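Keeping the Puja Shelf Clean (Brass, Oil, Ash and Old Books)

11/18/25

We light a lamp every evening at our house, and we had the big Lakshmi puja in October with rows of them, so I've just come off my yearly battle with oil, soot and kumkum. A few of you asked how I get the lamps bright again, and one thing led to another, so this is all of it in one place.

Start with the brass. Tamarind is what my grandmother used and it's still what I reach for. Soak a lump about the size of a walnut in warm water, mash it up, and rub the pulp (seeds out!) over the lamp with your fingers. Leave it a few minutes, no more, then rinse and dry right away with an old T-shirt. If you let brass air-dry you'll get spots and have to start over, and I say this as someone who has started over many times. No tamarind? Half a lemon dipped in salt is fine on plain pieces. I wouldn't use salt on anything with a fine face or engraved verses because it's scratchy and the details get softer year after year.

Before any of that, though, get the oil off. Old sesame oil turns into something like varnish. Wipe out what you can with a paper towel, then put the lamps in a tub of very hot water with dish soap and a spoonful of baking soda for 20 minutes. The really neglected ones can sit up to 40. An old toothbrush gets into the spout where the wick rests. Don't do this with clay diyas, they drink up the soap and then smell of it when you light them. Clay ones I just soak in plain water before the first use so they don't soak up so much oil later.

Silver goes separately. I use a soft cloth and a dab of the Mandent paste I get from the Indian grocery in Gristudville. Tamarind on silver made mine look sort of gray, so I quit doing that.

Murtis with painted faces never go in water at my house. A dry makeup brush, the big fluffy kind, takes dust off Krishna's flute and all the little folds without pulling at the paint. If there's old sandalwood paste stuck on the forehead, touch it with a barely damp cotton swab, wait, and lift it off. Be patient with this part. Ganesha's tusk on ours has been glued once already and that was me being in a hurry.

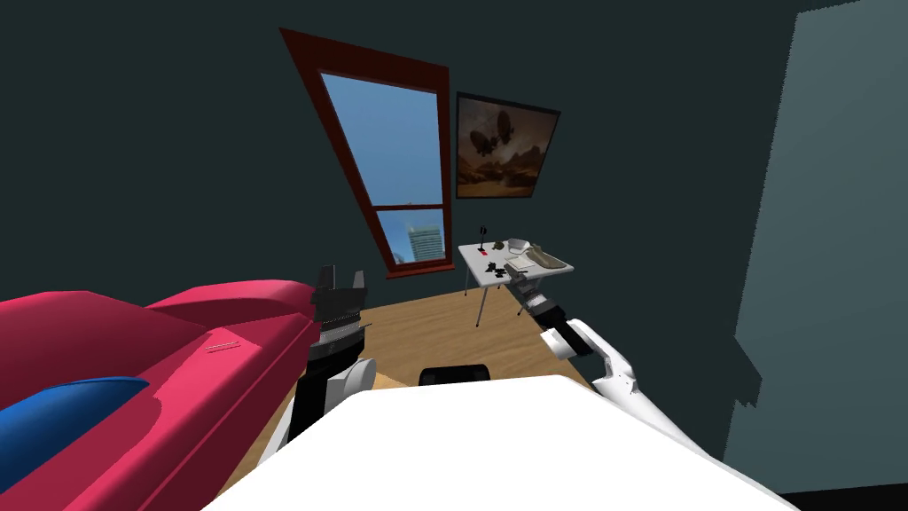

Kumkum and turmeric are the other big headache. Kumkum on cloth has to be shaken out dry first, outside if you can manage it. The minute you put water on it you've got pink all over. After the shaking, I press the sticky side of packing tape on what's left, and only then does it get cold water and soap. Turmeric hates sunshine, so wash the cloth, hang it in a bright spot while it's still wet, and check it in the afternoon. Sometimes it takes two rounds. For the shelf itself I gave up scrubbing and put down a metal tray with a lip, and now everything that falls, falls on the tray!

Incense ash: dump it only when it's stone cold. I keep a lidded tin for it and the ash goes on the roses every so often. A little layer of dry sand in the incense holder keeps the sticks upright and stops the bottoms from burning down into the wood. If the wall behind the shelf is getting a gray smudge, a dry soot sponge from the hardware store picks it up. Don't wipe it wet, you'll rub it into the paint. And move the lamp forward a few inches, and trim the wick. A long wick smokes like a bus.

Speaking of wicks, roll a bunch at one time. I do them in front of the TV, cotton ball pulled out long, a tiny bit of milk on the fingertips so they hold together, then let them dry overnight before they go in the jar. Packaged ones work too, I've bought the Matos bag in a pinch and they were a bit thin, so I twist two together.

Now the books. My mother's Ramayana is 432 pages of very thin paper and it lived next to the lamp for 26 years, so you can imagine. Oil spots on a page: put a paper towel on each side, sprinkle cornstarch over the spot under the top towel, set something heavy on it and forget it till tomorrow. It won't vanish but it stops spreading. For the smell of smoke, stand the book open in a big box with a dish of baking soda beside it (not on it) and close the lid for a few days. We wrap ours in plain washed cotton now. Red is traditional, but cheap red cloth bleeds if it gets damp, so test it with a wet finger before it goes anywhere near a cover.

Dried flowers and tulsi leaves get picked up every morning before they turn to crumbs. They go in a paper bag and then into the compost, or under the hibiscus if the bin is full. String comes off the garlands first, it tangles up the pitchfork something awful.

Camphor needs a jar with a tight lid and a few black peppercorns dropped in. It still shrinks, just slower.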